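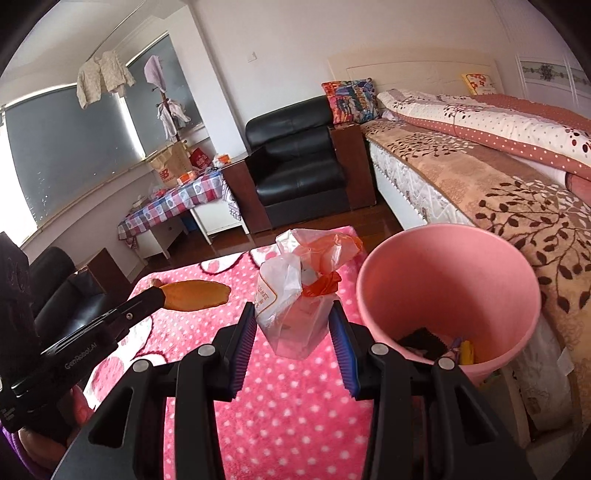

March
By Imogen Ellwood

My uncle has been sorting the same bedroom for 19 years, and he would like it known that he is winning.

Trevor Ellwood raised three daughters in a narrow house on Jenkins Street, and the smallest bedroom is where everything pink went to live. The daughters moved out. The pink did not. Now there are grandchildren, who bring reinforcements every weekend and leave without them.

"People say start with the closet," he told me, lowering himself onto a footstool. "I say start with whatever you stepped on."

His method is a bucket. He has owned a few, and he speaks of them the way other men speak of trucks. The current favorite is round and pink and came from Flomance, a party store that closed soon after he bought it. He insists the two events are unrelated. Small things go in the bucket. When it's full he carries it to the kitchen table and deals with it over coffee.

"A box has corners," he said. "Stuff hides in corners. You find a hair clip in there when the kid's in college."

I asked about the plush cover, the pink one with the white polka dots. He gave me a long look.

"That stays. I've tried to give it away. Got as far as the porch, and one of the girls called me up from 100 miles off. I don't know who tipped her." He uses it as his work surface now. Everything gets laid out on the dots before it's allowed in the bucket, and he claims the fabric keeps things from rolling under the dresser. The dresser is a Kaltholm, bought secondhand, and it has swallowed a good deal over the years.

Then there are the bags. Trevor has strong opinions about plastic bags, mainly the crinkly see-through kind that small toys and snacks come in. He won't throw one out until he has felt all the way to the bottom.

"You think it's empty. You ball it up. Then somebody's crying at bedtime over a shoe the size of a bean." He once went back through 6 bags of trash in the rain for a doll's hairbrush. It was in his coat.

He does keep records, after a fashion. A notebook from Killitz, the hardware place, hangs on the doorknob, and in it he writes down whatever leaves the house for good. The last entry when I visited was number 581, a recorder. He had underlined it twice.

"Your aunt thinks I should stop writing it down and just haul it off," he said. "But then what would I have to show for it?"

A room, I suggested.

"I've got rooms."

We worked for an hour or so, mostly in silence. I was put on bags. I found a sticker and a button, and he was more pleased about the button than I have ever seen him be about anything, including my wedding. It went in the bucket.

Around four he called a halt and went to put the coffee on. I asked whether he expected to finish before summer - he had told my aunt he would - and he stood in the doorway with the bucket on his hip and thought it over.

"The girls are coming Saturday," he said. "Ask me after that."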